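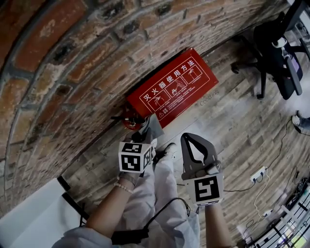
Moltik launches fire point programme for older brick workshops and studios

New guidance and a free checking service will help small tenants keep extinguishers in the right place, with instructions people can read

Moltik, the workspace charity, has opened a programme to improve fire extinguisher points in older brick buildings let to small businesses, makers and community groups. The programme begins in April and will run first at the Skitance workshops, before being extended to the studios and stores at Rizk Yard.

It will offer each tenant a visit, a written record of the extinguishers on the premises, replacement instruction signs where these are needed, and a short practical session for staff and regular users of the building. There is no charge to tenants for any part of the service during the first year.

The programme follows a review of 70 premises carried out by Moltik over the winter. The review found that most tenants had extinguishers of the correct type and that service dates were generally in order. It was less satisfied with the way extinguishers were placed and signed. In 15 of the premises, at least one extinguisher had been moved from its original position and had not been put back. In others, the sign had stayed on the wall after the extinguisher had gone to another room, or stock had been stacked in front of both.

Older buildings present particular difficulties. Many of the units at Skitance have curved or uneven brick walls, and the usual brackets do not always sit well against them. Drilling into old mortar can loosen the surrounding brick, and in several units the landlord's consent is needed before any fixing is made. Tenants have often dealt with this by standing the extinguisher on the floor at the foot of the wall. The guidance accepts that a floor position may be used where a bracket cannot safely be fitted, provided that a suitable stand is used, the sign is directly beside or above it, and the floor in front is kept clear.

Signs that explain how to use the equipment

The programme places particular weight on instruction signs. A location sign tells people where an extinguisher is kept. An instruction sign shows them what to do with it: pull the pin, aim at the base of the fire, and squeeze the handle. Moltik recommends that both kinds of information are displayed at every point, and that the instructions are given in pictures as well as in words.

Pictures are of special value in buildings used by people who speak different languages. The tenants who took part in the review include furniture restorers, potters, printers, a Chinese calligraphy school and two catering businesses, and many of them receive visitors and trainees throughout the week. Signs supplied under the programme will be available in English, Chinese, Polish, Arabic and Portuguese, and tenants may ask for two languages to be displayed side by side. Existing signs in other languages may be kept where they are clear, correct and in good condition. An English sign will be added next to them if there is not one already.

The new signs have been prepared by Isora, a design studio based at Rizk Yard. They use a red ground with white lettering and simple outline drawings. An early version was shown to tenants at Skitance, and the size of the lettering was increased as a result of their comments. The small print at the foot of the sign, which carries the warning about electrical equipment, was also moved to a line of its own.

A spokesperson for Moltik said:

"Small businesses in older buildings take fire safety seriously, but they do not always have someone to ask. A tenant may have a good extinguisher and a good sign – and find that the two have ended up on different floors. We want to make these matters easy to put right, and to give people the chance to hold an extinguisher and learn how it works before they ever need one."

Practical sessions

Each tenant will be invited to a practical session of 45 minutes, held in the building's yard or another suitable open area. Those attending will lift and carry an extinguisher, find the pin and the tamper seal, and practise the correct stance using a water training unit. They will also be shown how to decide when a fire should not be tackled at all. The guidance is firm on this point. No one is required to fight a fire, and anyone in doubt should raise the alarm, leave the building and call the fire service.

Moltik expects 400 people to attend a session during the first year. Sessions will be held in the early morning and after 5pm as well as during normal working hours, so that part-time staff and evening class tutors are able to take part.

What tenants are asked to do

Tenants do not need to make any changes before their visit. They are asked to keep the following to hand: the most recent service certificate, a plan or sketch of the premises, and the name of the firm that maintains the equipment.

The guidance also sets out a short monthly check, which can be carried out by any responsible person:

The extinguisher is in its proper place and can be reached without moving anything.
The pin and tamper seal are in position.
The gauge, where there is one, reads in the green.
The body, hose and nozzle show no damage or rust.
The sign is fixed securely, clean and easy to read.
The date of the check has been written on the record card.

Any extinguisher that fails the check should be reported to the maintenance firm on the same day. Tenants should not try to open, refill or repair equipment themselves.

The programme does not replace the fire risk assessment which the responsible person must have in place by law, nor the yearly service by a competent engineer. Moltik will not advise on alarms, emergency lighting or fire doors under this programme, although visitors from the charity will pass on any serious concern to the tenant and the building manager at once.

How to take part

Tenants at Skitance may book a visit from the start of April through the building office. Places for the first round are limited to 100 premises, and priority will be given to those which use heat, solvents or naked flame in their work. Booking for Rizk Yard will open once the Skitance visits have been completed. Tenants there may register their interest now.

Building managers outside the two sites may request a printed copy of the guidance and a sample set of signs. A large-print edition is available on request.

Notes to editors

Moltik supports small businesses and community groups working in older industrial buildings. It provides advice on leases, repairs and safety, and manages shared workspace on behalf of several owners.

Skitance is a group of former warehouses now let as workshops. Rizk Yard provides studios, stores and teaching rooms.

Isora designs signs and printed information for public buildings.

Requests for interviews, and for visits to a practical session, should be sent to the Moltik press office, which is open from 9am to 5pm.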